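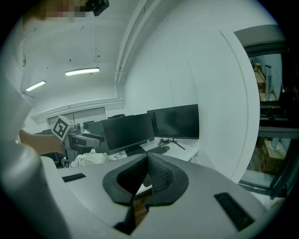 The hand gripper group at the Veltalstead shared workshop now has a working pair. Wenceslao Espinoza finished the second body on 3/19/21, after 30 hours of printing and one restart when the spool ran out. One body is light-gray plastic and the other is gray and white, and the fingertips on the first are black pads with a mesh-like texture and a soft rim, set so they close to a point. The white cube on top carries a black-and-white square marker, so the software can work out where each gripper is in the room. The trigger parts are the third version. The first two stuck whenever the spring was fully compressed.

Anel Engelbrecht has been working on the pads. She tried 3 rubber mixes and settled on the softest, cast in a two-part mold that she keeps on the shelf marked Medina. If you borrow the mold, wipe it out before you put it back. The softer rim holds a pen or a bolt well enough but still lets go of flat things like washers - a thinner edge is next on her list.

Tracking is less settled. The markers read well in the middle of the room and drop out near the walls. Wenceslao wants to try a larger print of the same pattern before he changes anything in the code.

Parts for the pair came to $632, most of it bearings and springs from Premel. The print files and the parts list are in the members' folder under Etimstead. Anyone who wants to build a set by September should talk to Anel about pads first, as each casting has to cure overnight.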